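Home Forums Plumbing Flooring Ask Log in

Hostden Home Help > Bathrooms

Toilet keeps refilling by itself, small bathroom with wood floor

Posted by murno_renter, Sun 18 January

I rent a place in Dralanport with one very small bathroom. For the last few weeks the toilet tank has been refilling on its own, maybe every half hour, for a few seconds each time. It is worse at night because I can hear it from the bedroom. I don't see any water on the floor and the tank doesn't feel wet on the outside.

The landlord told me to clean the bowl and see if that helps. I did that and it made no difference.

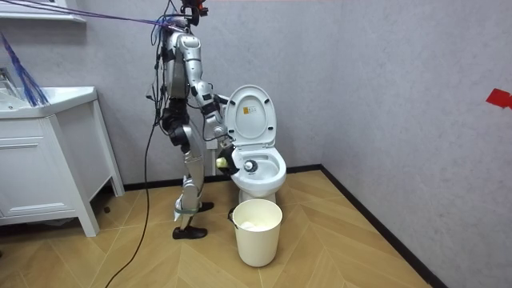 I also jiggled the handle and that did nothing. The water bill went up by 70 dollars since June, so I would like to get this sorted before the next one. Is this something I can do myself with basic tools, or do I need to wait for a plumber? The floor is wood and I am worried about spilling a tank of water on it.

2 comments Share

Obi Tank Parts Fan
Member, 3521 posts

It's the flapper. On a toilet that refills by itself with no water outside, it is nearly always the flapper. The rubber gets stiff and lets water seep into the bowl until the float drops far enough to open the fill valve.

To check, take the lid off the tank and put in a few drops of food coloring. Leave it alone for half an hour and don't flush. If the color shows up in the bowl, water is getting past the flapper or the seat it sits on.

To replace it:
Close the shutoff valve behind the toilet, clockwise.
Flush and hold the handle down until most of the water is gone.
Unhook the chain from the lever, then pull the flapper ears off the two pegs on the overflow tube.
Take the old one to the store so you get the same size. Two inch and three inch are both common.
Wipe the seat with a rag before the new one goes on. Leave a little slack in the chain.

You don't need to take the tank off, so there is very little to spill. Put an old towel under the shutoff valve anyway. Those sometimes drip when they haven't been turned in years.

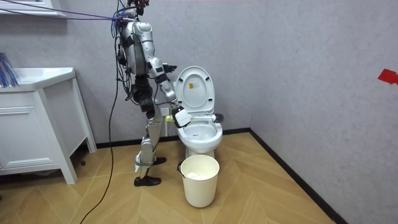 Can I use bleach tablets in the tank once the new flapper is in?

I would leave them out. They sit in the water next to the rubber and wear it out early. Put the cleaner in the bowl and flush it after the time on the label.

11 people found this helpful Share

dripdrip80

Had the same thing. Mine was the water level being too high and running down the overflow tube. Look at that first, it's free. Water should be an inch or so under the top of the tube. There is a screw or a clip on the fill valve to lower it. Also your landlord should be paying for this, mine did, I paid 100 to a plumber and took it off the rent after he agreed to it in writing.

4 people found this helpful Share

We use cookies to keep you logged in and to count visits. Accept Settings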